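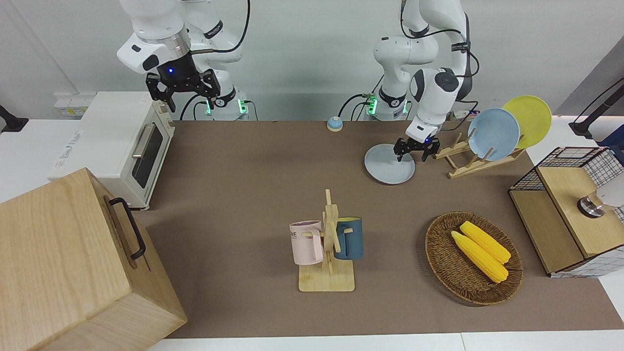
How to set house rules for a two-armed robot bench

I've been looking after shared robot benches for 5 years now, and the question I get most from new starters has nothing to do with code. It's "what am I allowed to touch?" So this is how I write the rules for a bench, step by step, and you're very welcome to pinch the lot.

Step 1. Write down who's in charge of the stop

Before anything gets powered up, one person holds the stop button and says so out loud. We call it "having the button". If you need a cup of tea, you hand it over by name — "Ebony, you've got the button" — and wait for her to say yes. Ebony Baxter made me practise this when I joined and I felt a right lemon, but I've stuck with it ever since.

Step 2. Agree the line

Pick an edge that everybody can see and make it the line. Hands, sleeves, lanyards and notebooks stay on your side of it while the arms are live. Do read the manual for your own arms as well, and the risk assessment for your room! House rules sit on top of those, they don't replace them.

Step 3. Give each arm its own patch

Two arms can reach the same spot, and sooner or later they'll both want to. I sketch the table on paper and shade three areas: left arm, right arm, shared. In the shared bit only one arm moves at a time, and the other one parks well up out of the way.

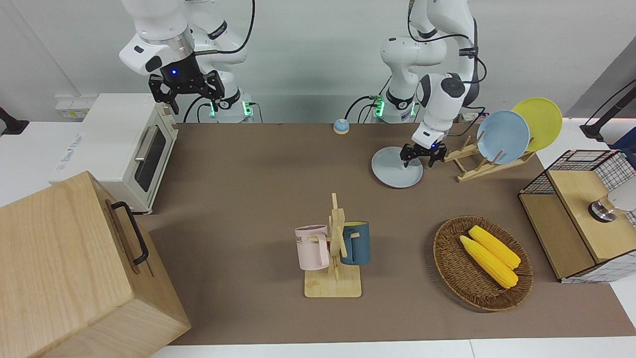
Naming things properly is the next job, and it saves more arguments than any other rule I've got. Left and right always mean the robot's left and right, written that way in the log, on the sketch and in anything you shout across the room. If you're standing across the table facing the arms, they swap over on you: the arm lowered over the grey plate is the left one, even though it's on your right, and the one up above the toaster oven is the right. Siu-fong Liao puts a strip of tape with an L or an R on her own sketch, and I've started doing the same.

Step 5. Slow first, then normal

Any new or changed movement gets its first go at the slowest speed you have, with the button holder watching the arms and ignoring the screen. I ask for 5 clean slow goes before anybody turns it up. Chaminda Hettiarachchi thinks that's too many. We still do 5.

Step 6. Reset with the arms stopped

Putting mugs back on their pegs feels like such a tiny job that people reach in without thinking. Stop the arms, say "stopped", hear it repeated, then reach in. Same again on the way out: hands clear, say "clear", start up.

Step 7. Log the near misses

Ours is a plain notebook with the date, which arm, what it was doing and who had the button. No blame and no long stories, two lines will do. I read it through every June and change whichever rule keeps turning up.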